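Thread on the timing bug that ate most of our spring. Two arms, one head camera, a learned policy running on a workstation. Posting it in pieces because the writeup I promised on the Trellmont list got too long. 1/

Symptom: on bimanual tasks the right arm would close its gripper slightly early. Left arm fine. Same policy, same weights, same control rate. Offline replay of the logged observations gave the correct actions every time. 2/

First suspect was the policy. Ljubica Omerović retrained with the arms mirrored in the data. The early close stayed on the right arm. That ruled out the network and cost us a week of GPU time. 3/

Second suspect was calibration. We redid hand-eye on both sides. Residuals were small and even. No change. 4/

What we should have looked at first: the stamps. The camera driver stamps frames on exposure end. The left arm driver stamps joint state on read. The right arm driver, a later version, stamped joint state when the message was published. 5/

Publish was behind a queue. Queue depth 3, control loop at 30 Hz. With the queue full, the right arm's joint state was up to three ticks old and carried a fresh stamp. The synchronizer matched it to the newest frame and reported no skew. 6/ 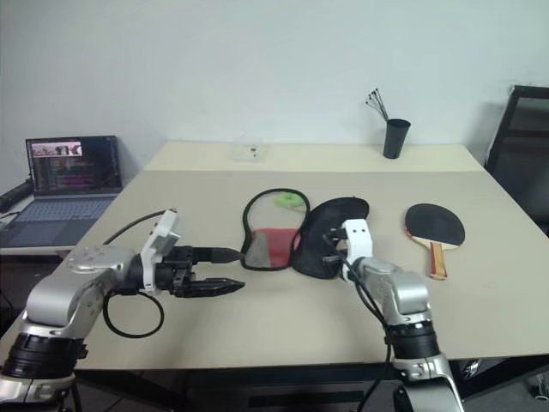
With rigid objects you hardly see it. Position error at slow approach speed is small and the fingers are compliant enough to absorb it. Cloth and anything with an opening is where it shows, since the finger has to be inside before the close command goes out. 7/

The log viewer hid it too. Sadberg plots against message stamp by default. If the stamp is wrong, the plot is wrong in the same direction and everything lines up. Switch the x axis to receive time and compare. 8/

Vesela Leka found it by tapping the wrist with a screwdriver handle and looking for the bump in the video, the left joint torques and the right joint torques. Left matched the frame. Right was late by more than two ticks. Ten minutes of work. 9/

Fix, part one: stamp at read in both drivers. Four lines. We also dropped the queue depth to 1. A control consumer has no use for old joint state. 10/

Fix, part two: the synchronizer now takes a max age against receive time as well as a max skew between stamps. Skew alone will happily pass a stale message with a new stamp. If either check fails, the policy step is skipped and the arms hold the last setpoint. 11/

Hold, not zero velocity. We tried zeroing first and got a visible jerk on every skipped step. 12/

After the fix, worst skew over a long run was 18 ms, all of it camera transport. The early close on the right arm is gone. 13/

Side effect: 145 episodes recorded with the bad driver now have wrong right arm stamps. You can't subtract a constant, the lag depends on queue state. We pulled them from training. If you share data with the Tomić group, check the driver version field before mixing. 14/

Question I already got twice: would action chunking have covered this up? Partly. With longer chunks the error only enters at the start of each chunk. It also gets harder to spot. I'd sooner have it fail every time. 15/

The tap test is now a script in Lusex. It asks for a tap on each wrist, finds the peaks, prints the offsets and refuses to start recording if they disagree by more than one tick. Run it after any driver update. 16/

Still open: the gripper state comes over a separate bus and has its own clock. We correct the offset at startup and do nothing about drift. Next on the list. 17/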